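Bought a bracelet from the Lubis stall at Zullbridge market in May. Card said "natural amber". Price said otherwise. A few thoughts on bead jewellery from someone who has now wasted $27 so you don't have to.

First, "natural" means whatever the seller wants it to mean. Ask if it's been pressed, dyed, heated or filled. If the answer is "it comes from the earth", put it down. So does gravel.

I did the salt water test. Two glasses, plenty of salt, bracelet in. It floated, sort of, on an angle. Read three sites on what that means and got three answers. The metal spacers drag it down anyway, so unless you're going to restring the thing you've learned nothing.

Now the Drakov "energy set". $94 for a boxed lot of mixed bead bracelets, each colour with its own job. Red for courage, yellow for confidence, dark ones for "grounding". Same colours in the Follwood catalogue, completely different jobs. Somebody's guessing.

Someone replied that their red one fixed their sleep. Great, glad you're sleeping. You also mentioned you gave up coffee that week.

Gold colour isn't gold. If there's no stamp and no paperwork, assume plating and assume it'll go on your wrist by Christmas. Mine's leaving a grey mark already and it's winter, I'm hardly sweating.

Elastic is the other one. They all say "premium stretch cord". Give it a gentle tug at the stall and look for gaps between the beads. The seller will hate it. Tug anyway.

Storage, seeing as people keep asking. I don't buy the velvet roll with 123 little pockets. Bracelets want a shallow open box and a bit of restraint from the owner. Put the fine chain types down one side and the heavy beads on the other. Long strings of tiny beads are the troublemakers: bundled in with everything else they end up looped over the rim and lying across the yellow ones, and a red box doesn't make dark red beads any easier to find at 7 am.

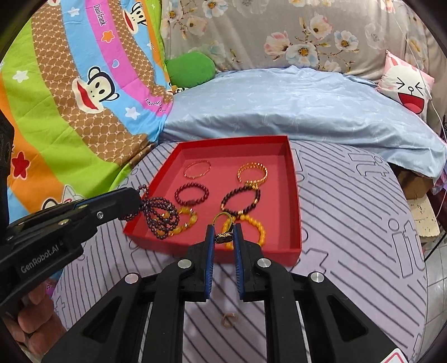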